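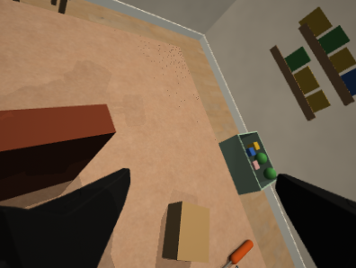

Deltdale school board recall

Search this site Go

The Deltdale school board recall was a special election held in the town of Deltdale on Saturday, November 16, 2019. Voters were asked whether two members of the local school board should be removed before the end of their terms. Both members kept their seats.

Background

The Deltdale school district covers the town itself and the neighbouring village of Poncombe. Its board sets the yearly budget, approves changes to school rules and decides which buildings stay open. Members are elected by ward and serve without pay.

In the spring before the recall, the board voted to close the primary school in Poncombe and move its pupils to Deltdale. Supporters of the closure pointed to falling enrolment and the cost of replacing the heating system. Opponents argued that the bus journey was too long for the youngest children and that the vote had been taken at a meeting called with little notice. The two members who represented the Poncombe ward had both voted for the closure.

Petition

Under the district's charter, a recall petition must be signed by 500 registered voters from the ward concerned. Organisers handed in their papers at the end of the summer. The clerk rejected 100 signatures, most of them from people registered at addresses outside the ward, leaving 552 that were accepted.

Lawyers for the two members challenged the petition on the grounds that its wording did not name a specific act of misconduct. A district judge ruled that the charter required only a stated reason and allowed the election to go ahead.

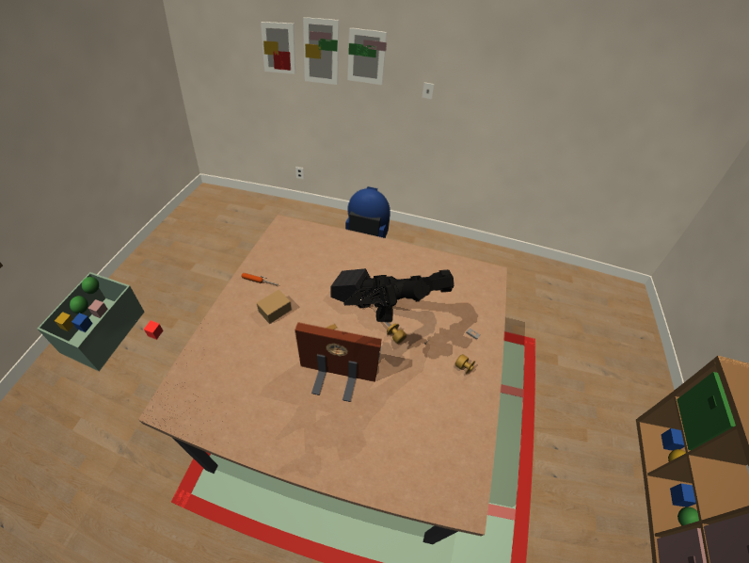 Computer-rendered view of a robot arm on a square table.

Campaign

The closure remained the main issue, but the campaign widened as it went on. Stunholm, a group formed to oppose higher property taxes, sent leaflets defending both members. The recall side was backed by the Mercado Residents' League, named after the street where it met, and by several former teachers. Arguments over sex education, library books and the wording of a new dress code also featured at public meetings, although none of these had been mentioned in the petition.

Result and aftermath

Each member was the subject of a separate question on the ballot. Both questions failed, the second by a wider margin than the first. Turnout was higher than at the previous regular board election.

The board later changed its standing orders to require a public hearing before any vote on closing a school. The Poncombe building was sold, and the recall provisions of the charter were left as they stood.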